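To: Skornodia Events and Programs List
From: Hadiza Onuoha, Office of Music Programs
Date: Mar 9, 2026
Subject: Re: Spring highlife evening, running order and rehearsal access

Dear colleagues and partner ensembles,

Thank you to all who replied to the January circular. The message from Hauwa Edet is quoted below in part, as it raises matters that affect every group on the bill and not only the Asel Ensemble. The responses of this office follow each portion.

Hauwa Edet wrote:

> On behalf of the Asel Ensemble I should like to confirm our
> participation in the spring evening. We are pleased to share
> the program with the Ogbonna Brass and look forward to hearing
> their new arrangements.
>
> Before we send our final set list, we would be grateful for
> clarification on several points. The circular states that each
> ensemble will perform for 40 minutes. Does this include the
> changeover? Our instruments include two sets of tuned hand
> drums and a thumb piano that must be placed close to a
> microphone, and we cannot set these up quickly.

The 40 minutes allotted to each ensemble refer to playing time only. The changeover is counted separately, and the stage crew at Urier Hall will work from the stage plan that each group submits. Groups with acoustic instruments that need individual microphones should mark these on the plan and should state whether the player sits or stands. If no plan is received, the crew will set the stage as it was set for the preceding group, and any adjustments will have to be made during the changeover itself.

The running order has been settled as follows. The Asel Ensemble will open the evening. The Ogbonna Brass will play second. After the intermission, both groups will return for the joint closing set, which is built on three older dance-band numbers that the two musical directors have agreed upon. The order was chosen with the hand drums in mind, so that they can be placed and checked before the doors open and then moved to the side of the stage, where they will remain until the closing set.

> We also ask about the closing set. Our players learn by ear
> and several do not read notation. The parts we received from
> the Ogbonna Brass are written out in full, and while these are
> very fine, they will be of limited use to half of our members.
> Could a recording be made available?

This office has asked the Ogbonna Brass to record its parts for all three numbers, at performance tempo and once more at a slower tempo. The recordings will be sent to the musical directors directly and should not be passed on outside the ensembles. We ask the Asel Ensemble to return the favor by recording the bell pattern and the supporting drum parts, which the horn players have requested. Written parts will continue to be supplied to those who prefer them.

Please note that the key of the second number has been lowered by a whole step at the request of the singers. Anyone holding the earlier parts should discard them. The corrected parts carry the word "revised" at the top of the first page.

> Finally, there is the question of tickets. Many of our members
> have family who would like to attend, and some of them will be
> traveling a considerable distance. Is there an allocation for
> performers, and may guests stand if the seats are taken?

Each performer may reserve 2 guest tickets at no charge. Names must reach this office at least 14 days before the performance, after which any unclaimed places will be released for general sale. The floor directly in front of the stage will be kept clear of chairs for dancing, as is customary at our highlife evenings, and guests holding any type of ticket may use it. The balcony is seated only. A further 50 places have been set aside at a reduced rate for students and for residents of the neighborhood. These are sold at the box office window and cannot be reserved by telephone or electronic mail.

The following general points apply to all participants.

Rehearsals. Each ensemble has one rehearsal in the hall, and there will be one joint rehearsal for the closing set. The schedule will be circulated to musical directors once both groups have confirmed their availability. Amplifiers and a drum kit belonging to the hall may be used in rehearsal. Cymbals, sticks, leads and mouthpieces are not supplied.

Recording. The evening will be recorded in sound for the archive of the Skornodia music programs. Any ensemble that does not wish to have its set retained should inform this office in writing. Participants will be sent a copy of their own set on request. No recording will be released publicly without the written agreement of everyone who plays on it.

Program booklet. Ensembles are asked to submit a short text describing their history and repertoire, together with the names of all players and singers as they should appear in print. Song titles should be given in the original language with an English translation where one exists. Composers must be credited. Where a song is traditional, please give the region or community from which your version comes, if this is known to you. The editor may shorten texts but will not alter their meaning, and a proof will be sent before printing.
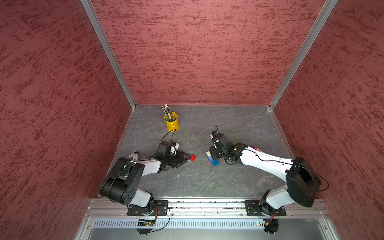
May an ensemble change its set list after the booklet has been printed?

Changes are permitted up to the day of the performance, provided that the musical director informs the stage manager before the sound check and the new songs fit within the playing time. The printed booklet will not be corrected, but the change can be announced from the stage.

Arrival and parking. Instruments should be unloaded at the side entrance of Urier Hall. Vehicles may stop there for unloading only and must then be moved to the rear lot. Performers' guests should use the main entrance with the general public.

Dress. There is no required dress. The Ogbonna Brass has advised that its members will wear white shirts and dark trousers or skirts in the first half and will change for the closing set. The Asel Ensemble is asked to let us know its own intentions for the lighting designer's information.

Payment. Fees will be paid to the ensemble and not to individual members, unless a different arrangement was made at the time of the invitation. Directors who have not returned the payment form should do so with the stage plan.

Replies concerning the running order, the parts or the recordings may be sent to the list, where they will be of use to both groups. Questions about fees and guest names should be sent to me alone.

With kind regards,

Hadiza Onuoha
Office of Music Programs
Skornodia

You are receiving this message as a subscriber to the Skornodia Events and Programs List. To leave the list, send a blank message with the word "unsubscribe" in the subject line.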